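Galería: la pinza manual Luvau en el trabajo

Inicio > Productos > Pinza manual > Galería

En esta página reunimos vistas de la pinza manual Luvau y de las tareas para las que nuestros clientes la piden más. Quien busca los datos técnicos completos los encuentra en la ficha del producto; aquí queremos enseñar cómo es la herramienta cuando alguien la tiene en la mano y está trabajando con ella en una mesa normal.

Los textos los ha escrito Pramila Rana, que prepara los kits en nuestro taller y que aprendió español de adulta. Si alguna frase les parece un poco rara, pueden escribirnos y la corregimos con gusto.

Qué contiene el kit

El kit básico lleva la pinza montada, un juego de almohadillas de repuesto, una llave pequeña, el soporte para la cámara y una bolsa de transporte. Todo junto cabe en una caja de cartón que se puede guardar en un estante. El precio es de 219 euros. Las escuelas y las universidades pagan 192 euros por unidad cuando piden un mínimo de 14 kits en el mismo pedido.

La pinza no tiene motor. La persona la abre y la cierra con la mano, y la cámara graba lo que hacen los dedos. Con estas grabaciones se enseña después la misma tarea a un brazo robótico. Los brazos Keskin y Trarkell pueden llevar los mismos dedos con un adaptador, que se vende aparte.

Para qué tareas se usa

Recibimos muchas preguntas sobre este punto, y por eso lo explicamos con más detalle que en la ficha.

Laboratorio. Coger y dejar recipientes de vidrio, mover varillas, ordenar gradillas. El vidrio es liso y la almohadilla tiene que sujetar sin apretar demasiado. Recomendamos practicar primero con recipientes vacíos.

Cocina y comedor. Poner y quitar la mesa, apilar tazas, cerrar tapas. La pinza no está pensada para alimentos sin envase, y las almohadillas no se deben meter en el lavavajillas.

Oficina. Recoger bolígrafos, abrir cajones, meter hojas en una carpeta. El papel suelto es lo más difícil para los principiantes. Conviene empezar con una carpeta de cartón y pasar después a la hoja sola.

Taller. Clasificar tornillos grandes, pasar herramientas ligeras, colocar piezas en una bandeja. Para tornillos muy pequeños existen los dedos estrechos, que Guðlaug Stougaard dibujó para un cliente de Lurkthorpe y que desde mayo están también en el catálogo.

Un consejo que vale para las cuatro: antes de grabar una serie larga, hagan tres o cuatro repeticiones de prueba y miren el vídeo en una pantalla grande. En la pantalla pequeña del teléfono no se ve bien si la punta de los dedos toca el objeto donde debe.

Vista desde la cámara de la pinza

La mesa de laboratorio, con los dos dedos bien abiertos y un vaso de precipitados a la izquierda, con una varilla gris apoyada dentro. En las almohadillas negras se aprecia el desgaste: los bordes de la izquierda están algo deshilachados y en una esquina el recubrimiento parece despegarse.
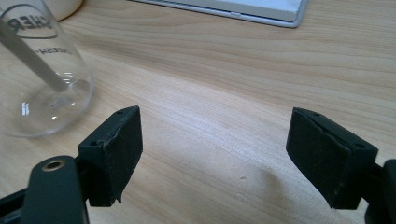
Cambio de las almohadillas

Una almohadilla gastada todavía puede servir para objetos de cartón o de tela, pero para vidrio pedimos cambiarla cuando una esquina empieza a levantarse. El cambio se hace sin desmontar el brazo del dedo:

Retirar el recubrimiento viejo tirando despacio desde una esquina.
Limpiar el plástico con un paño y un poco de alcohol, y dejarlo secar.
Colocar la almohadilla nueva empezando por el borde de la punta.
Apretar con el pulgar durante un minuto y no usar la pinza hasta el día siguiente.

Cambien siempre las dos a la vez. Una nueva y una vieja no agarran igual, y el objeto puede girar entre los dedos. La pelusa de la superficie se quita con cinta adhesiva.

Pedidos y préstamo

La versión sin soporte de cámara cuesta 186 euros y es útil para quien ya tiene un soporte propio. También prestamos una pinza durante dos semanas a los grupos que quieren probar antes de comprar; el cliente paga solamente el envío. Para pedir el préstamo, escriban a través del formulario de contacto e indiquen qué objetos quieren mover y qué brazo van a utilizar.

Ficha del producto | Recambios | Adaptadores | Contacto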